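Call for participants: people who handle insoles for a living, to watch robots try it

Zatham is holding an open day on 4 Apr 2025, and we are looking for people who will turn up unimpressed.

You may have seen the Vendell clips. A robot picks up a part, puts it in a tray, music plays. I ran a packing line at Costa for years before I came here, and I have my doubts about all of it. A clip shows you the good try. I want people in the room who will ask to see the next one, and the one after that.

The job on show is sorting and laying out shoe insoles, left and right, different sizes and colors. A new hire picks it up in a morning. Whether two robot arms can do it at a pace worth paying for is an open question, and Osvaldo Parisi, who built the setup, has agreed to take whatever you throw at him.

Who we want: packers, shoe repair people, line leads, anyone who has had a machine "save them time" and then stayed late to fix it. No technical background needed. If you sell automation, please sit this one out.

What you do: watch for two hours, fill in a score sheet, then tell Rosaire Carrier what you thought with the door closed. You can bring insoles from your own shop, and we'd like it if you did - the arms have mostly met ours. You may ask for any run to be repeated. You may not reach over the table while the arms are powered.

Pay is $200 for the session, plus up to $50 for travel. It is the same money if you hate it. A few people will be asked back in June, when Fatero decides whether to put this on a real floor. I'd like that decision to have something under it besides a sales deck.

To apply, write a few lines to Ebenezer Korletey at the Zatham front desk. Say what you do and how long you've done it. Skip the resume.
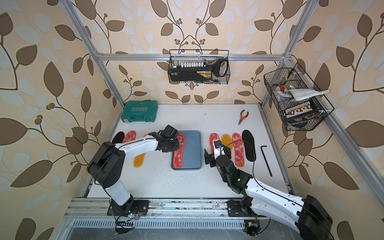 Doors open at nine and the first run starts at half past, working or not. Coffee is provided, lunch isn't.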